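The Winter of the Feeder

I moved to Markcombe with two suitcases, a kettle and a squirrel-proof bird feeder, and the feeder was the only one of them I'd bought new. It was an Iltus, the tall kind with a spring in the bottom, and it had cost me more than my winter coat. My sister had told me to get curtains first. I told her the birds couldn't wait for curtains, and then I hung up before she could ask which birds.

Fair question! There weren't any. For the first month I stood at the kitchen window in my socks every morning, holding my coffee with both hands, and looked at a full tube of sunflower seed swinging over the snow. I moved it closer to the hedge. I moved it away from the hedge. I bought suet. I drove out to the feed store in Collton and spent $3 on a bag of cracked corn that smelled like a barn (I liked that, it made the car feel lived in).

And I started leaving notes on the corkboard at the store, which is a thing people do out there. Mostly it's hay for sale and lost beagles. Mine said: New on Lyimo Road, number 306, feeder up since Christmas, no birds, what am I doing wrong? I put my phone number at the bottom and felt like a fool the whole drive home. 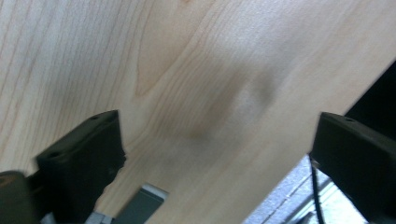 You've hung it where the wind goes through, said the voice on the phone, no hello or anything, and chickadees don't care to eat in a wind any more than you would. Move it around to the south side and then leave it alone. Quit fussing. Every time you fuss, they have to start all over deciding about you.

Then she hung up. I never did get a name.

I stood there a while with the phone in my hand. I'll admit my feelings were a little hurt, mostly by the word fussing, which was my mother's word for me too. But I put my boots on and I took the Iltus down, and I carried it around to the south side, where the old owners had left an iron hook in the porch post that I'd been hanging my umbrella on. Up it went. I went in and I made myself not look. I cleaned the oven. I hemmed a pair of pants. I called my sister and talked about curtains for so long that she asked if I was feeling all right.

It took three days. I was on the porch steps with a piece of toast, not thinking about birds at all, thinking about the gas bill, when something went tick behind my head. Then tick again. I turned around about as slowly as I've ever done anything, and there was a chickadee on the perch with a seed in its beak, looking at me as if I'd come in without knocking.

I didn't move. The toast went cold. The chickadee flew to the lilac, hammered its seed open, and came back for another, and the second time it brought a friend.

By June I had finches, and curtains too, yellow ones. I keep them open.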